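ACTA DE LA SESIÓN ORDINARIA DEL PLENO DEL CONCEJO DE FEYISA

Fecha: 8 de mayo de 2025
Lugar: salón de actos de la casa concejil
Carácter: ordinaria, primera convocatoria

Abierta la sesión por la Presidencia y comprobado que existe quórum suficiente, se pasa a tratar los asuntos del orden del día. Excusa su asistencia una vocal del grupo Vecinos de Stivis.

1. Aprobación del acta de la sesión anterior

La Secretaría advierte un error en el punto 5 del borrador, donde se citaba el camino de Vevus y debía decir travesía de Vevus. Hecha la corrección, se aprueba el acta por asentimiento.

2. Ordenanza reguladora de las terrazas y de la ocupación de la vía pública con mesas y sillas

La Presidencia expone el texto, informado favorablemente por la Comisión de Urbanismo. La ordenanza vigente no distinguía entre terrazas de temporada y terrazas anuales, y las licencias se venían concediendo con condiciones distintas según la calle. Los puntos principales del nuevo texto son los siguientes:

Las licencias serán de temporada o anuales, y el titular deberá indicar la modalidad en la solicitud.
Se dejará libre en todo caso un paso peatonal de 2 metros, medido desde la fachada o desde el bordillo, según la ubicación.
El mobiliario se recogerá al cierre del establecimiento. No podrá apilarse en la vía pública salvo en la plaza de Stivis, donde se mantiene el espacio señalado.
Las estufas de exterior requerirán autorización aparte.
La tasa podrá reducirse hasta un 50 por ciento en las calles afectadas por obras municipales, mientras duren estas.

El grupo Vecinos de Stivis pregunta si el paso peatonal se exigirá también en la travesía de Vevus, donde la acera es más estrecha. La Secretaría responde que en ese tramo no cabría ninguna terraza sobre la acera y que habría que recurrir a la banda de aparcamiento, posibilidad que el artículo 9 permite previo informe de la Policía Local.

El grupo Agrupación de Feyisa pide que conste que la reducción de la tasa debería aplicarse de oficio. La Presidencia contesta que se prefiere la solicitud del interesado, con un modelo de una sola hoja que se facilitará en la oficina de registro.

Durante la exposición pública del anteproyecto se recibieron 4 alegaciones. Se estiman dos, relativas al horario de montaje y a la definición de toldo desmontable, y se desestiman las restantes por los motivos que constan en el informe jurídico.

Sometido a votación, se aprueba inicialmente el texto con los votos a favor del grupo de gobierno y de Vecinos de Stivis, y la abstención de Agrupación de Feyisa. Se expondrá al público por el plazo legal y entrará en vigor, si no hay nuevas alegaciones, en julio.

3. Equipos informáticos de las oficinas municipales

Se da cuenta del contrato menor suscrito con la empresa Visix para la revisión de los equipos de sobremesa de registro, padrón y tesorería. El contrato comprende mano de obra y piezas de sustitución. La relación de equipos figura como anexo al expediente.

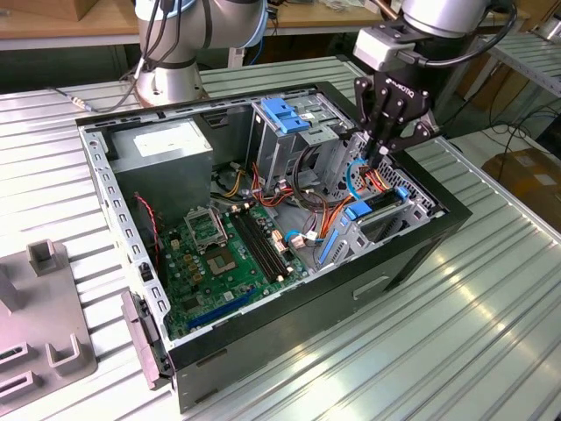
Equipo de sobremesa abierto, con la placa base y la fuente de alimentación a la vista.

La Intervención recuerda que los equipos que se den de baja deben anotarse en el inventario de bienes antes de su entrega al punto limpio, y que los discos se retirarán previamente. El Pleno queda enterado.

4. Solicitudes de ocupación pendientes

Se informa de las solicitudes presentadas con arreglo a la ordenanza anterior y que siguen sin resolver. Se acuerda tramitarlas conforme al texto vigente en la fecha de su presentación, sin perjuicio de que los titulares puedan acogerse al nuevo una vez publicado.

La solicitud correspondiente a la plaza de Stivis, lado norte, queda sobre la mesa hasta que se aporte el plano acotado. La relativa a la calle de la Fuente se remite a la Policía Local por su proximidad al vado del centro de salud.

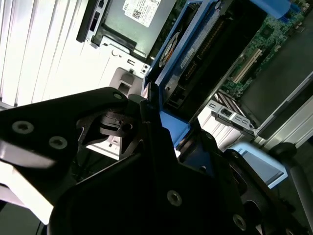
Interior de una torre de sobremesa, vista desde arriba.

5. Modificación de créditos

La Intervención presenta la modificación necesaria para atender la señalización horizontal de las zonas de terraza y la reposición de bolardos en la travesía de Vevus. Se financia con remanente de tesorería. Vecinos de Stivis pregunta si los bolardos serán fijos o abatibles; se contesta que abatibles en el acceso al mercado y fijos en el resto. Se aprueba por unanimidad.

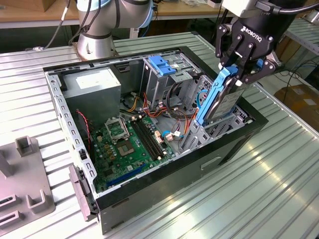 Stivis, por escrito leído en el turno del público en nombre de la asociación vecinal del mismo nombre, manifiesta que la ordenanza de terrazas mejora la anterior, pero que el horario de cierre en vísperas de festivo sigue siendo demasiado amplio para quienes viven sobre los locales. Solicita que se adelante media hora y que se publique la lista de licencias en el tablón. La Presidencia indica que lo primero puede presentarse como alegación durante la exposición pública y que lo segundo se hará a partir de la próxima renovación.

6. Ruegos y preguntas

Agrupación de Feyisa ruega que se revise el alumbrado del parque, con varias farolas apagadas junto a la entrada sur. Se toma nota.

Vecinos de Stivis pregunta por el expediente 97, referido al cerramiento de un solar en la travesía de Vevus. La Secretaría informa de que se ha notificado el requerimiento al propietario y de que el plazo para contestar sigue abierto.

Y no habiendo más asuntos que tratar, la Presidencia levanta la sesión, de lo que como Secretaría doy fe.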